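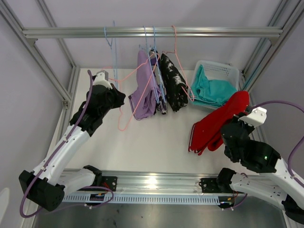 # Hanging Clothes on a Shared Rail

Lina Bataineh, Pushpa Rawat, Liis Org
Advisor: Shanti Dixit
Jun 24, 2020

## Background

Our project looks at a small household job: taking clean clothes out of a basket and putting them on wire hangers. We picked it after the laundry room survey in March, when residents of Milham Hall told us that folding was fine but hanging was the part they put off. Most of them leave clothes in the basket and take them out as they need them.

We wanted to know which parts of the job are slow and whether the hangers themselves make a difference.

## Setup

The work area has a white surface with an aluminum rail across the top. Thin wire hangers in pink and blue go on the rail. The laundry basket is white plastic with a grid pattern in the sides, and it stands at the right rear, so that a garment comes out of the basket and moves left to a free hanger.

We used a mix of clothes. The lavender piece and the black one with the white pattern were useful because they are easy to tell apart from each other and from the hangers. The teal cloth in the basket was harder to handle. It slumps over the rim and gives no clear edge to take hold of.

## Method

Each round started with the clothes in the basket and ended when all of them were on the rail. We did seven rounds. Pushpa kept the time and Liis wrote notes on each garment. A garment was marked as one of the following:

- **Spread**: the shoulders or the fold sit evenly along the hanger.
- **Bunched**: the garment is on the hanger but gathered into a narrow bundle.
- **Dropped**: the garment came off before the end of the round.

We decided to count a garment folded over the bar as hung. Lina argued for a separate mark, but in the first two rounds we could not agree on where folding ended and bunching began, so we kept the list short.

## Results

Bunched was the most common mark. Clothes put over the bar tended to slide toward the middle and hang as a tall, narrow bundle. This is acceptable for storage but leaves creases, and it hides the shape of the garment from the person looking for it.

Two garments were dropped over the whole test, both in the same round, and both were light pieces placed near one end of the hanger.

The empty hangers caused more trouble than we had planned for. A light wire hanger swings when the one beside it is touched, and it can turn on the rail so that its lower corner points into the space where the next garment has to go. Sarla Bajpai, who reviewed our draft, suggested spacing the hangers before starting. We tried it in the last two rounds and the notes show fewer stops to free a hook.

## Next Steps

- Repeat the rounds with Kendano hangers, which have a thicker body.
- Move the basket to the left and compare times.
- Add a mark for garments folded over the bar – Lina has written a definition for this.
- Ask the Lewis Street laundry if we can borrow a heavier rail.

The timing sheets are in the project folder, with Liis's notes on the back of each one.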